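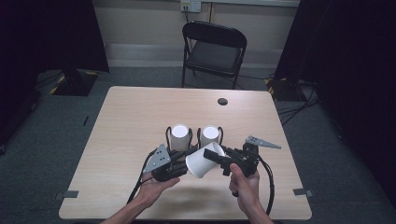

Posted by Buzatu on Friday, May 23, 2025 in Workshop Notes

How to check a pair of hand-held grippers before a work session

At the Eseck workshop we keep two hand-held grippers on one table, and every session begins with the same check. I write it down because the old page was made for the Dumitz handle, and we do not use this handle any more.

You need: paper cups, a soft dry cloth, a hex key and the log sheet.

1. Clear the table. Leave only the cups and the grippers. Look at the clips on the left and right edges near the front and press each one with a finger. If it moves, tighten it now.

2. Lay out the cables. Each gripper has its own cable, and the two must not cross in front of you. Give the cable enough slack that you can turn your wrist fully over. A tight cable pulls the gripper down and you will think the jaws are bad.

3. Wipe the jaws with the dry cloth. Please do not use alcohol, it left our old jaw pads slippery for days.

4. Check the grey triangular plates. Hold the gripper by the handle and push the plate lightly at its point. It must not rock. Our plates came loose two times in November, both times after transport.

5. Open and close each gripper slowly and read the value in Lelano. Our left one gives 76 when closed and 892 when fully open. If the open value stays under 700, stop and set the zero again from the device menu.

6. Do the cup test. Take one paper cup between both grippers, tip it on its side and hold it a little above the table. Keep two more cups standing behind it. The wall of the cup may bend a little, but it should not fold. If it folds, you press too hard or one jaw is late.

7. Put the cup down upright beside the others and repeat with the hands changed.

Write both values in the log, also when they are good. If step 6 fails after a new zero, the jaw screw is usually the reason, and I explain how to change it on the next page.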